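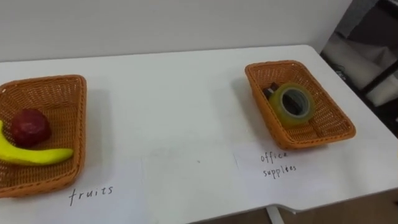
3.2 Materials and Table Layout

Figure 2. Basket labeled "fruits", holding a banana and a round red fruit, with the second basket to its right on the white tabletop.

The sorting study used ordinary articles found in homes and offices. Items were drawn from the Nestisen list, which Jaber and Bataineh compiled from 3746 entries and grouped by everyday use. Shallow woven baskets were chosen as containers. Their low rims leave the contents open to view, and their sloping walls allow a long item, such as a banana, to lie along the bottom.

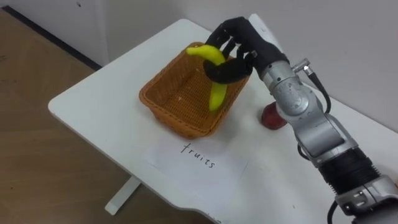 Fruit formed the reference category. It is familiar to most people, but its members differ a good deal in shape, and an arrangement that suits a round item may leave little space for a curved one. Placement was therefore judged by category alone -- the position of an item within its basket had no bearing on the result.

Category names were written by hand in black, in lowercase letters, on the white surface below each basket (Figure 2). Printed cards were considered and set aside. In an earlier comparison by Golestani, cards were often moved along with the containers, and the link between name and basket was lost. 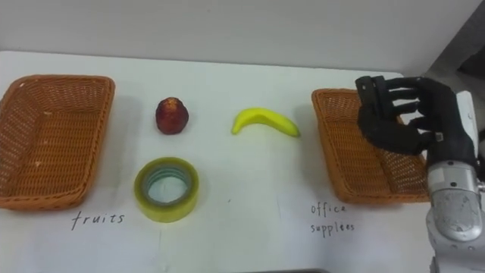

The second category, "office supplies", is wider than the first and has less certain limits. Many desk articles also serve in the kitchen or the workshop, and the Grema guide allows more than one home for them. Items of this kind were kept in the set when both reviewers, Kozan and Bitar, agreed on a single category. The remaining items were held back for the study of mixed containers, in which baskets of different sizes share one desk and the contents are not limited to fruit or stationery.
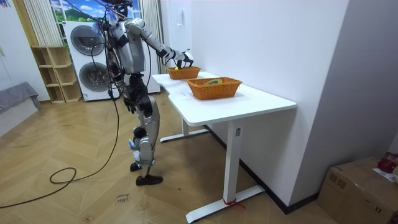
3.3 Recording of Placements

The main series comprised 70 placements. Each was entered as correct, incorrect, or unresolved -- the last term was reserved for items that came to rest on a basket rim. Unresolved entries were reviewed in February and are reported separately in Section 4.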